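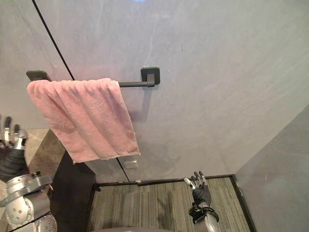
Huenchumán

Gesang und Orchester, Mitschrift zur Sitzung am Donnerstag

So, ich habe versprochen, dass ich meine Zettel diesmal abtippe, also los. Thema war die Frage, wie eine einzelne Stimme ohne Mikrofon über ein volles Orchester kommt. Letzte Woche sind wir bei der Atmung hängen geblieben, die setze ich jetzt voraus (wer gefehlt hat: Blatt 5, liegt im Ordner).

Sängerformant
Das Orchester hat seine meiste Energie ziemlich weit unten, bei 540 Hertz ist schon richtig viel los, darüber fällt es ab. Geschulte Männerstimmen bündeln dagegen Energie knapp unter 4.000 Hertz, meist so zwischen 2.500 und 3.200. Genau in dem Bereich hört unser Ohr besonders gut – und das Orchester lässt dort Platz! Lautstärke allein erklärt also wenig. Bei hohen Sopranen sieht die Sache anders aus, da wird eher der erste Formant an den Grundton herangezogen, deshalb der weit offene Mund und deshalb versteht man oben kaum noch Text. Ich finde das gar nicht schlimm, einige von euch schon, das haben wir ja ausgiebig diskutiert.

Hörbeispiele
Gespielt habe ich den Mitschnitt aus Womley, Nummer 7, erst komplett und dann nur den Schluss. Achtet beim zweiten Hören bitte auf die Vokale: Das i wird nach oben hin immer mehr zum ü. Die Irketell-Aufnahme klingt direkter, das Mikrofon hing viel näher, für unsere Frage taugt sie also nur bedingt. Mag ich trotzdem lieber.

Graben
Ein abgedeckter Graben dämpft vor allem die hohen Anteile der Instrumente, und das hilft der Bühne enorm. Im offenen Graben muss die Dirigentin oder der Dirigent das Blech selbst zähmen.

Bis zum nächsten Mal
Spektrogramm mit Gamamik erstellen, ein gehaltener Ton reicht, gern die eigene Stimme. Dazu fünf Sätze, was ihr seht. Kopfhörer mitbringen!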